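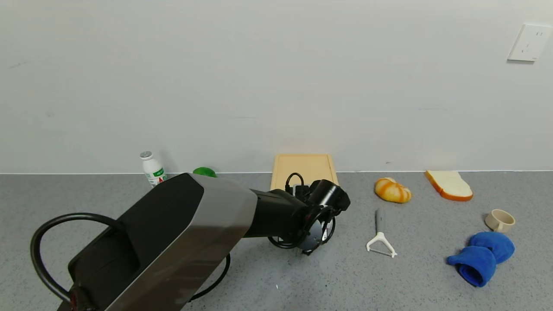

Ticket 896: Worktop in shared kitchen, items left out and board handle query
Last updated: February, 16:20
Site: Hernow
Raised by: Naqvi Facilities Desk
Priority: Low
Status: Open, awaiting supplier

1. Summary
The desk was asked to check the grey speckled worktop for staining and to establish why the wooden board is repeatedly reported as missing its handle. The board was supplied by Grastow. Two earlier reports on the same subject have been merged into this ticket.

2. Checks carried out
2.1 Worktop. A section 300 mm by 300 mm was wiped with Zokelex surface cleaner diluted 1 to 20, then dried with a cloth. No mark remained. The small black and white flecks belong to the pattern of the surface and should not be reported as dirt.
2.2 Board. The white handle is fitted to the front side only. When the board is stood against the wall with that side turned away, the handle may be overlooked. Users are asked to turn the board round before reporting a fault.
2.3 Handle fixing. The handle was pulled by hand and did not move. The supplier has been asked to confirm whether a spare can be ordered separately.
2.4 Items on the worktop. The toy bread is to be returned to the play food box at the end of each session. Real fruit is to be kept apart from it, in the bowl provided.

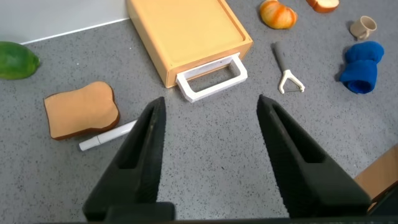

3. Action required
Site staff are to lay the board flat for cleaning and stand it upright afterwards. Undiluted cleaner must not be used on the wood.
The small white bottle with the grey cap is to be put away in the wall cupboard.

4. Outstanding
Reply from Grastow regarding the spare handle. The ticket will remain open until this is received.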